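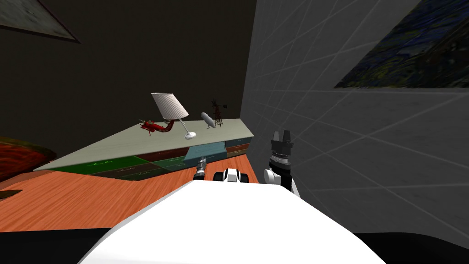

How to refinish a low timber dresser or sideboard

A long, low dresser is a good first refinishing job. Most of the work is on flat surfaces at a comfortable height, the drawers come out and can be done on a bench, and any mistakes at the back will face the wall. The method below is the one I use for solid timber and for thick veneer. It doesn't suit foil-wrapped board, which won't take sanding at all.

Allow a week. The hands-on time is only a couple of days, but the coats need to cure between steps and there is no way to hurry that in cool weather.

Check what you have

Pull out a drawer and look at the edge of the top from underneath. Solid timber shows end grain at the ends of the board. Veneer shows a thin line where the face meets the core. If the line is thinner than a fingernail, sand by hand only and stop as soon as the old finish is dull.

Next, work out what the old finish is. Put a few drops of methylated spirits on a spot at the back and leave it for a minute. Shellac goes sticky. Lacquer and polyurethane won't change much. If the piece is painted and could be older than 1970, use a lead test kit from the hardware shop before you sand anything. A positive result means no dry sanding, and you should read your state's guidelines before going further.

What you need

Sandpaper in 120, 180 and 240 grit
A cork block
Two-part wood filler
PVA glue and a few clamps
Mineral turps and lint-free rags
Masking tape and a drop sheet
Primer and water-based enamel for the drawer fronts, if you are painting them
Oil or clear satin finish for the top
A decent 63 mm brush and a small foam roller
A P2 dust mask

Set up the room

Take the drawers out and number them on the underside with pencil, left to right, top to bottom. They may look identical but in older pieces each one has been fitted to its own opening. Put the handles and screws in a jar.

Move the carcass out from the wall far enough to get right around it. Lift it, as dragging a dresser sideways puts strain on the leg joints. If the floor is timber, tape the drop sheet down at the corners. A folded blanket under each end will let you turn the piece without scratching anything.
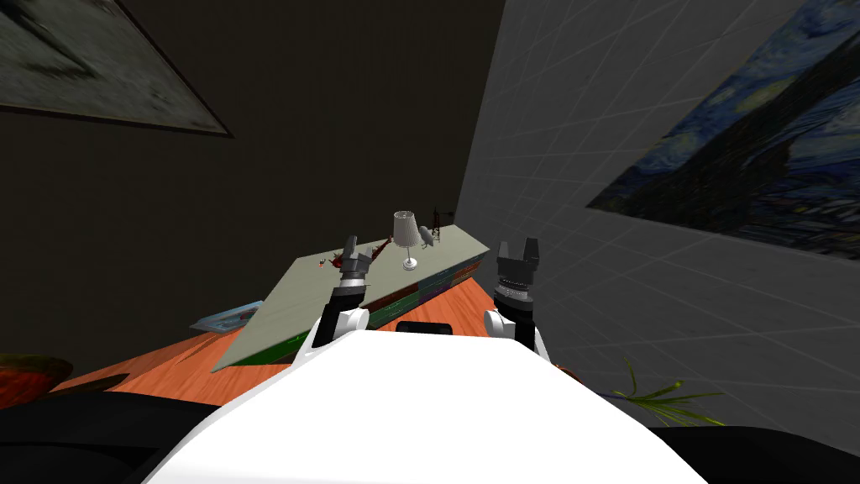

Good light matters more than a big space. I put a work lamp on the floor at one end and let it shine along the top, so that scratches and swirl marks throw a shadow. Under a ceiling light you will miss half of them and find them again when the finish goes on.

Repairs first

Rock the carcass gently from one corner. If it moves, find the loose joint and work glue into it with a thin palette knife or a syringe. Clamp it with scrap timber under the jaws, check that the diagonals measure the same, and wipe off the squeeze-out with a damp rag. Leave it overnight.

Drawer bottoms often sag or slip out of their grooves. Slide the panel back, or flip it over if it has a permanent bow. Worn runners can be built up with a strip of hardwood glued along the bottom edge. Rub candle wax on the strip when the glue has set.

Fill dents and old handle holes with two-part filler. Overfill slightly and sand back. For clear-finished areas, buy filler close to the colour of the timber once it is wet with finish. To judge that colour, wipe a patch with turps and look at it before it dries off.

Sanding

Start with 120 on the block and go with the grain. Keep the whole block on the surface at the ends of the top, where it is easy to tip over the edge and round it. When the sheen has gone evenly, vacuum, wipe with a rag just damp with turps, and let it dry. Then go to 180. For painted parts you can stop there. Take the top to 240 if it is getting oil.

A random orbital sander will save time on a solid top. Use light pressure and keep it moving. I still finish the last grit by hand.

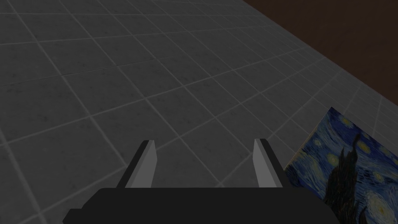
Elżbieta Rutkowska wrote in to say that she skips the 180 on pine altogether and hasn't been able to tell the difference under paint, though she wouldn't try it on a stained top. I would go along with that for softwood under enamel. On hardwood the 120 scratches do show through, especially in a darker colour.

Neville Furnival asked whether steel wool would do in place of the 240. It will under an oil-based product. Under a water-based one the fibres left in the grain can rust and leave black specks, so use paper or a synthetic pad.

Painting the drawer fronts

Drawer fronts are where I put colour, with the top left as timber. Pale blues and greens sit well beside an orange or red-toned timber. Greys tend to make it look more orange.

Stand the drawers on their backs with the fronts facing up. Mask the sides just behind the front so you get a straight line. Prime with one thin coat, including the edges, and sand lightly with 240 once dry. If brown or yellow stains come through the primer, which is common over old red timbers, switch to a stain-blocking primer and do it again.

Then apply two coats of enamel. Brush into any mouldings first, roll the flat, and lay off with the brush almost dry. Keep the edges thin. A drawer that ran freely before painting can stick afterwards if paint builds up along the top edge, and you will have to sand it back and start that edge again.

Leave each coat for the full time on the tin. In winter I double it. Don't stack the fronts against one another, even when they feel dry.

Finishing the top

For oil, flood a small section, wait ten minutes, and wipe off everything that hasn't soaked in. Work along the top so that you always have a wet edge. Two coats are enough on dense timber and three on anything open-grained. Oily rags can catch fire on their own if they are left bunched up. Lay them flat outdoors until they are stiff, then bin them.

For a clear satin finish, brush on three thin coats along the grain and sand between them with a worn piece of 240. Stir the tin slowly and don't shake it. The flatting agent sinks, and if it isn't mixed in the last of the tin will be much duller than the first.

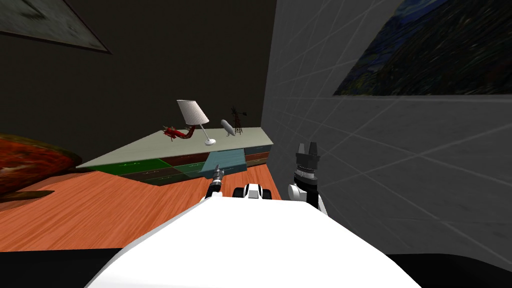
Page last changed: 15/08/2023

Putting it back together

Give the paint 7 days before the drawers go back in. It will feel hard well before then but it can still stick to itself under pressure. Peel the masking tape back at a low angle, and run a sharp blade along the line first if the paint has bridged it.

Refit the handles by hand with a screwdriver. If the old holes have gone loose, glue in a matchstick or two, trim them flush, and drive the screw once the glue is dry. New handles with different centres mean new holes, so make a cardboard template and mark every front from the same edge.

Check the drawers in their numbered places. Where one catches, look for a shiny rub mark and sand only there. If the gaps are uneven across the whole front, the dresser is probably standing on a floor that isn't level. Pack the low leg with a sliver of timber and look again before you plane anything.

Felt pads under the legs should go on last. Keep lamps and vases off the new top for another fortnight, and wipe it with a barely damp cloth in the meantime. Spray polishes with silicone in them will make the next refinish much harder.

Related pages

Fixing a drawer that drops at the front
Hanging framed pictures above low furniture
Choosing a primer for red timbers
Removing water rings from an oiled top
Matching old handles
Oil or polyurethane for a tabletop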